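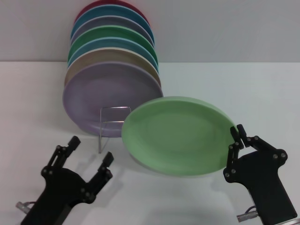
Does an Upright Rack Earn Its Place?
Project report, Ernő Vida and Iddrisu Dramani
29/08/2022

Our housing handbook says plates should stand in a rack after washing and never be stacked flat. It gives no evidence. We share a kitchen in Fovolbridge with very little counter, and we wanted to know if the rack was worth the room it took up.

The rack is plain metal wire. The plates are a mixed set of colors, lavender, teal, tan, maroon and a few greens, which helped, as we could log each one by color and not bother with labels. Two of the teal ones look alike and we mixed them up in the log at least once.

We ran 11 washes in June. After each one we stood half the plates in the rack and stacked the others on a towel, then wiped each with a dry tissue after 43 minutes. Any mark on the tissue counted as wet.

The racked plates did better. We don't think this proves much. The towel was already damp on three of the runs, and Iddrisu, who did most of the wiping, knew which plates were which. The window was open on some days and shut on others, and neither of us wrote down when.

We also doubt the claim that a rack saves space. Plates set on edge lean back and fan out, and the big ones stick out past their neighbors at the side. A flat stack takes up one plate's width. The handbook's authors must have had a longer counter than ours.

Ernő wants to repeat the test with bowls. Iddrisu would sooner buy a second towel. If it is repeated, someone outside the project should do the wiping, and the log should have a column for the window.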